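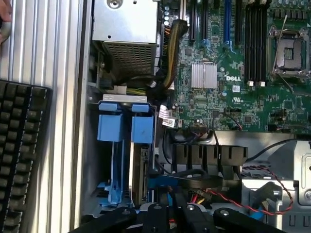

Wodolberg: notes on stripping and rebuilding an old Dell desktop

README, last touched October 8, 2009

So this folder is my notes on the Dell tower, the part lists, and the little text files I keep while I'm inside a case. I've been calling the machine Wodolberg because every computer I work on gets a name and I had run out of good ones. The folder is for anybody who wants to take one of these down to the bare board and get it back together again without a sandwich bag of mystery screws at the end (I have such a bag, it's a big one).

What's in the folder

parts.txt is the inventory, one line per part, with the shelf number if I pulled it. Lines marked 2612 are the Pronside shelf, everything else is in the Privex drawers under the bench.
order.txt is the order I take things out. Memory first, then processor, then cards, then drives. Power supply dead last, it's the heavy one.
screws.txt is a mess, sorry! I'll clean it up.
bíró.txt is whatever I scribbled on the back of my hand or on masking tape and typed in later. Bíró is just my name for the pen notes. Save it as UTF-8 or the accents go funny.

Before you start

Unplug it, hold the power button down for 10 seconds, then lay the tower on its side with the panel off so you're looking straight down at the green board. I give myself 30 minutes for a full strip and I always go over, mostly from fighting with cables.

The board

Once the memory and the processor are out you've got bare slots and a bare socket, and this is the moment to slow down. Please don't touch the inside of the socket. Don't rest a screwdriver near it either, and don't lean over it with a mug (yes, me, in July). The blue expansion slot is my landmark for everything, so in parts.txt when I say "two over from blue" that's what I'm counting from. The small silver heatsink stays on. I've never had a reason to pull one and I'm not going looking for one now.

Cables

The sleeved bundle from the power supply is stiff and it wants to go where it wants to go. I let it. The blue SATA cables are the ones I label, with a bit of tape at each end, drive side and board side.
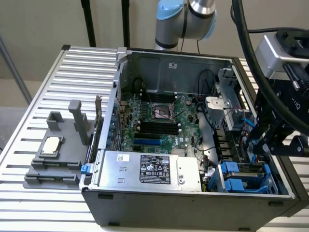 One reader wrote in to say that I have the order wrong and the drives should come out before the memory, so there's more room for your hands and less chance of dropping a drive onto a bare board. Fair point, and I've tried it that way on 2 machines since. I still like getting the memory somewhere safe first, but order.txt now has both versions in it and you can pick.

Still to do

Clean up screws.txt. Add the drive cage, I skipped it completely. Find the other roll of tape.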